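Rustbridge Public Library to Open Tilmont Branch With Teaching Kitchen

Thirty-week program of free cooking and nutrition classes will begin with the opening of the renovated building

RUSTBRIDGE, Nov 18, 2021 – The Rustbridge Public Library announced today that its Tilmont Branch will reopen to the public in January following a full renovation of the building on Sallitz Avenue. The project adds a public teaching kitchen, a larger children's room, a quiet reading room on the upper floor and a new entrance that meets current accessibility standards.

The Tilmont Branch has been closed since the spring of last year. During that time, cardholders in the neighborhood have been served by the Central Library and by the bookmobile, which will continue its regular stops in Tilmont until the branch opens its doors. Items on hold for Tilmont cardholders will be transferred automatically during the first week of January, and patrons do not need to take any action.

"Tilmont is one of the busiest neighborhoods in our system, and it has been waiting for a building that matches the way people there use a library," said Devendra Mathur, Director of the Rustbridge Public Library. "Residents told us they wanted longer hours, more seats and a place to learn practical skills. We have tried to give them each of those, and I am grateful for their patience while the work was under way."

The renovation was designed by Ekwueme Architects, which was selected after an open call for proposals. The firm kept the original brick exterior and the high windows along Sallitz Avenue, and moved the main stair to the rear of the building to open up the ground floor. Public seating has been increased to 151 places. A new elevator serves both floors, and all public restrooms have been rebuilt.

Work on the interior was substantially completed in October. The remaining weeks of the year will be used for the delivery of shelving, the return of the branch collection from storage and the training of staff on new equipment. Final inspections of the kitchen and of the fire safety system have been scheduled with the city.

About the Teaching Kitchen

The teaching kitchen occupies the former periodicals room on the ground floor. It has its own door to the street, which will allow evening classes to continue after the rest of the building has closed. The room is fitted with 2 full cooking ranges, a commercial dishwasher, hand-washing sinks and adjustable-height counters that can be used by participants who are seated.

Classes will be free of charge and open to anyone with a Rustbridge library card. Each session will last 90 minutes, including time for cleanup. The library will supply all ingredients and equipment. Participants will receive printed copies of the recipes, and copies in large print will be available on request.

The opening season will run for 30 weeks and will be arranged in short courses that patrons may join separately. Planned topics include basic knife skills, cooking from a pantry, reading nutrition labels, soups and stews, bread baking, meals for one or two people, and food preservation. A series for families with children ages eight and older will be held on weekend mornings. Adults must attend with their children and remain in the kitchen for the entire session.

Instruction will be provided by library staff who hold a current food safety certificate and by guest instructors from the Rustbridge area. Cooks and bakers interested in leading a class may submit a proposal to the library's Office of Public Programs. Guest instructors will be paid a standard fee for each session.

The library also plans to build a lending collection of kitchen equipment, including stand mixers, pressure canners, cake pans and food dehydrators. The collection will be housed at the Tilmont Branch and may be requested for pickup at any location in the system. Loan periods and replacement charges will be published before the collection begins to circulate.

Children's Room and Reading Room

The children's room has been moved to the south side of the building and is nearly twice its former size. It includes a story area with tiered seating, a separate space for infants and toddlers, and a family restroom. Story time will be offered on weekday mornings in English and Spanish.

The upper floor has been set aside for quiet study. In addition to the reading room, it contains study rooms that may be reserved by individuals or small groups, a computer area and the Tilmont local history collection. The history collection has been rehoused in new cabinets, and its photographs and neighborhood newspapers will be available by appointment – no appointment will be needed for the printed books and city directories.

"The upper floor gets the best light in the building, and for years it was used mostly for storage," Mathur said. "Opening it to the public was the first thing we asked the architects to study."

Hours and Services

The branch will be open every day except Sunday, with evening hours on four nights each week. Parking will be available in the lot behind the building, which has been repaved and now connects directly to the new entrance. Bicycle racks have been installed on the Sallitz Avenue side.

Patrons may return materials at the outdoor book drop beginning on the first day of service. Returns should not be left at the building before that date. The library does not charge late fees on books, audiobooks or magazines.

Masks will be required inside the building in accordance with current city guidance. Class sizes in the teaching kitchen will be limited at first and will be reviewed as public health guidance changes. Several of the early classes will also be shown live on the library's website for patrons who prefer to take part from home. 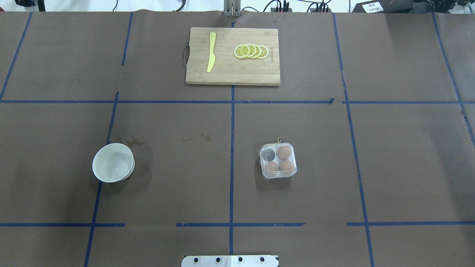 By the Office of Public Programs, Rustbridge Public Library

Registration for the first group of kitchen classes will open in December. Patrons may register online, by telephone or in person at any library location. Because space is limited, each cardholder may register for one short course at a time. Names will be added to a waiting list once a course is full, and places that become available will be offered in the order in which requests were received.

The first course, Kitchen Basics, is intended for adults with little or no cooking experience. It will cover the safe use of a knife and cutting board, the preparation of common fruits and vegetables, cooking rice and beans, and storing leftovers. No class in the opening season will require participants to have taken an earlier one.

Participants with food allergies are asked to note them on the registration form. The kitchen will not be free of nuts, wheat or dairy, and ingredient lists for each class will be posted one week ahead of the session. Closed-toe shoes are required in the kitchen, and long hair must be tied back. Aprons will be provided.

Requests for sign language interpretation or other accommodations should be made at least two weeks before the start of a course.

Funding

The renovation was paid for through the city's capital improvement budget and a state library construction grant. Furnishings for the children's room were purchased with private gifts made to the Rustbridge Library Foundation. The first season of kitchen classes, including ingredients and instructor fees, is supported by the foundation's annual fund.

Opening Celebration

A public opening celebration will be held at the Tilmont Branch in January. The program will include brief remarks, tours of the building, a story time in the new children's room and a cooking demonstration. The date and a full schedule will be released once final inspections have been completed. Attendance is free, and registration is not required.

Members of the news media who wish to tour the building before the opening may contact the library's communications office to arrange a visit. Floor plans and renderings are available from the same office.

About the Rustbridge Public Library

The Rustbridge Public Library serves the residents of Rustbridge through its Central Library, neighborhood branches and bookmobile. The library offers books and other materials in print and digital form, public computers, homework help, job search assistance and free programs for all ages. Library cards are free to anyone who lives, works or attends school in the city.

Media Contact
Communications Office
Rustbridge Public Library
Central Library, Second Floor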